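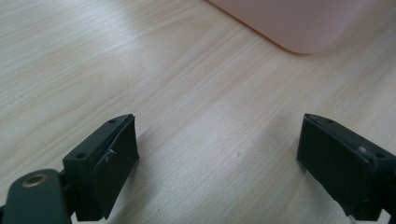 Part 3: Looking after the tabletop

Righto, the legs are on, the frame is square and you've got a table. If yours still rocks, go back to Part 2 and sort the levelling feet before you do anything here, because you'll be leaning on it a fair bit.

I wrote this part after selling the first batch of Nadby tables and getting the same four or five emails over and over. Most of them were about marks. The top is a pale blond timber veneer, and I love it, but pale timber shows things that a dark table would happily hide from you. The Stultton has the same top on a bigger frame, so everything below goes for that one too.

3.1 Before first use

1. Peel off the protective film slowly, from one short end to the other. Keep it low and flat as you pull. Don't yank it straight up, especially near the edges.

2. Wipe the whole top with a soft cloth that's been dampened and wrung out hard. Go with the grain. The lines are fine and close together, so get your eye down near the surface if you can't pick the direction.

3. Dry it straight away with a second cloth.

4. Leave it bare for 12 hours. I know, you want to put stuff on it! So did I. The finish has been shut up under film since it left the workshop and I like to let it air.

Note: colour varies. Some tops are more cream, some lean to beige or even a bit peachy, and you'll get darker streaks running through the lighter bands. No two are the same and I don't match them. If you've bought a pair and they look different side by side, try turning one end for end - the grain catches the light differently and they'll often look closer.

3.2 Checking for marks

Do this in daylight, with the big overhead light off. A strong light from above puts a whitish sheen across the middle of the top and you can lose all sorts of things in it.

1. Stand at one end and look along the table, then do the same from the side.

2. If you find a small dark speck, try it with a dry fingertip first. Crumbs, grit and coffee grounds come away.

3. If it stays put, go over it with the damp cloth, lightly, in the direction of the grain.

4. Still there? Leave it alone. It could be in the timber itself, and you'll do more harm scrubbing at it than it ever did sitting there.

Caution: no fingernails, no knives, no scouring pads. Gonzalo Bermúdez (he bought the very first Nadby and he's been very good about it) went after a speck with the green side of a sponge and ended up with a dull patch the size of a saucer. The speck was in the veneer. It's still there.

3.3 Putting things on it

Coloured plastic is the one people ask me about. Lunch boxes, trays, kids' cups, that sort of thing. You might see a bit of pink or blue on the timber next to the item and think the dye has come out. Before you panic:

1. Pick the thing up and take it right away from the table.

2. Look again. If the colour went with it, it was a reflection and you can go and have your cuppa. The top is smooth and pale, so it picks up colour from whatever is sitting on it.

3. If there's still colour on the timber, wipe with the damp cloth and dry it. Then ring me before trying anything stronger.

Soft rubbery mats are another matter. I wouldn't leave one in the same spot for weeks, particularly near a sunny window.

Caution: nothing over 40 degrees straight on the top. That rules out teapots, oven trays and most dinner plates that have been in the warmer. Use a trivet, a cork mat, a folded tea towel, whatever's handy.

Lift things, don't drag them. Unglazed pottery is the worst for this, and so are laptops that have lost one of their little rubber feet.

3.4 Everyday cleaning

1. Brush the crumbs off with a dry cloth or a soft brush.

2. Wipe with the wrung-out cloth. For anything greasy, add one drop of mild dishwashing liquid to a bowl of warm water.

3. Wipe again with plain water, then dry.

Skip the spray polish. It goes on lovely and then builds up, and after a while every handprint shows. No bleach, no vinegar, no cream cleanser.

Spills want mopping up as soon as you see them. Red wine and turmeric are the two I'd run across the room for.

3.5 Oiling

Don't oil this top. I get asked every April, when people start on their indoor jobs, and the answer's the same each time. It already has a sealed finish and the oil just sits there going sticky. The Orakzai bench is the only thing I make that takes oil, and it has its own sheet.

3.6 Touch-up kit

The Utix kit (part 244) has a filler stick, a pale wax and a cloth. It's for chips along the edge only. Instructions are on page 11, and please read them through before you warm the stick up - it softens quicker than you'd expect.

Section last changed 20 July 2022.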